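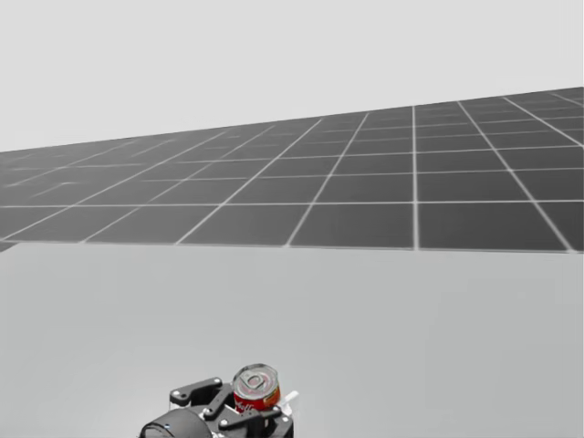 *Page last changed: September*

Brittany Dhillon wrote down everything she ate for 13 weeks. The clinic in Susarby had asked her for five.

"You like lists," said Dr Li, and turned the pages slowly.

"My mother fed us without any list. I wanted to see how she did it."

He stopped at one supper. Barley soup, bread, a pear, 335 calories. Next to it she had written: ate at the window, was not lonely.

"This is not a food," he said.

"No. But please count it."

He took his pen and made a small tick.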